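Sociología del consumo. Apuntes de la sesión 6
El algodón, la etiqueta y lo que creemos comprar

Lecturas para hoy: el capítulo de Blandine Rolland sobre el etiquetado voluntario y el artículo breve de Montri Tanasarn. Quien no haya leído a Rolland va a seguir mal la segunda mitad, aviso.

1. De dónde sale la palabra «natural»

Empezamos con una pregunta incómoda: qué información transmite una etiqueta que dice «tejido natural». La respuesta corta es que muy poca. Dice algo de la fibra y calla sobre casi todo lo demás: el tinte, el acabado, el transporte, el salario de quien cosió la prenda. Rolland lo llama «transparencia selectiva», y es una buena expresión, aunque a mi juicio ella misma la estira demasiado cuando sugiere que detrás hay siempre una intención. A veces hay intención. Otras veces hay un departamento de compras que copió la etiqueta del año anterior.

Conviene separar dos planos que en clase se confunden continuamente:

Composición: de qué fibras está hecho el tejido. Es comprobable en laboratorio.
Procedencia: dónde y en qué condiciones se cultivó, hiló, tejió y confeccionó. Se comprueba con papeles, y los papeles los aporta quien vende.

Cuando un catálogo pasa del primer plano al segundo sin avisar, hay que parar y releer.

2. El caso Laltano

Laltano vende ropa y textil infantil por internet. En su catálogo aparecía la frase «el 80 % de las familias nota la diferencia». ¿La diferencia con qué? El texto no lo decía. Melina Christodoulou escribió a la empresa para su trabajo de máster y recibió la ficha de la encuesta: 123 respuestas, todas de clientas registradas en el boletín, a cambio de un descuento en la compra siguiente. La pregunta era si el producto les parecía «más agradable que otros que haya usado».

Problemas evidentes: la muestra se selecciona sola, hay incentivo y falta un término de comparación fijo. Menos evidente, y más grave para nosotros: se pregunta por una sensación y se publica como si fuera una propiedad del tejido. Un porcentaje así no es falso. Simplemente no sostiene la frase en la que lo han metido.

En defensa de Laltano (alguien tiene que hacerla) diré que entregaron la ficha sin poner pegas. Halla, que hace afirmaciones parecidas, no contestó.

3. El dibujo como argumento

Tanasarn sostiene que en el textil infantil el estampado funciona como garantía implícita: un animal simpático sobre fondo claro se lee como blando, seguro y limpio. Me convence a medias. Su prueba consistió en enseñar muestras estampadas y lisas a 70 personas, y las estampadas salieron mejor valoradas en «suavidad». Pero las enseñó en pantalla. Lo que midió fue lo que la gente imagina que va a tocar, y de ahí a la conducta de compra queda un trecho que el artículo recorre en un solo párrafo. 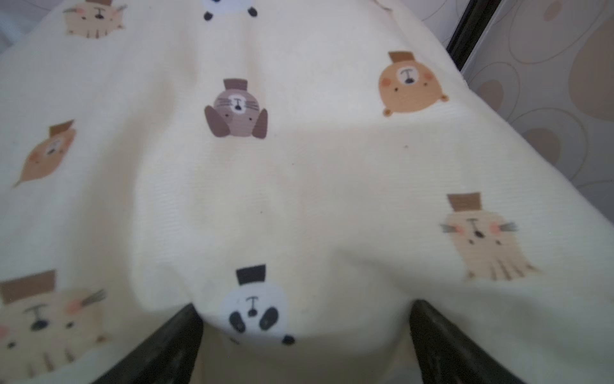 Fig. 1. Punto acanalado fino de color crema, con cabezas de animales y sombrero de copa. El motivo no informa sobre la fibra.

Kaede Nakajima propone una explicación más modesta: el estampado orienta hacia el grupo de edad y poco más. El comprador descarta deprisa lo que no es «de niño» y solo entonces mira el precio. Es menos vistosa que la tesis de Tanasarn y encaja mejor con lo que sabemos de la compra rutinaria — aunque tampoco Nakajima aporta datos propios, y eso hay que decirlo.

4. Para el seminario del sábado

Traed una etiqueta o una página de catálogo impresa. Sirve cualquier textil doméstico. En una hoja, por las dos caras si hace falta:

a) Subrayad cada afirmación e indicad si se refiere a la composición o a la procedencia.
b) Señalad quién podría comprobarla y con qué medios.
c) Reescribid una de ellas de forma que diga exactamente lo que la empresa puede demostrar.

El apartado c) es el que más cuesta. El curso pasado casi todo el mundo entregó una versión más larga y tan vaga como la original. Stamatia Sotiropoulos recogerá las hojas al entrar; después de las 10:00 ya no.

Optativo: el informe Deligiannis sobre sellos privados. Tiene 20 páginas y las cuatro últimas se pueden saltar, son publicidad del propio sello.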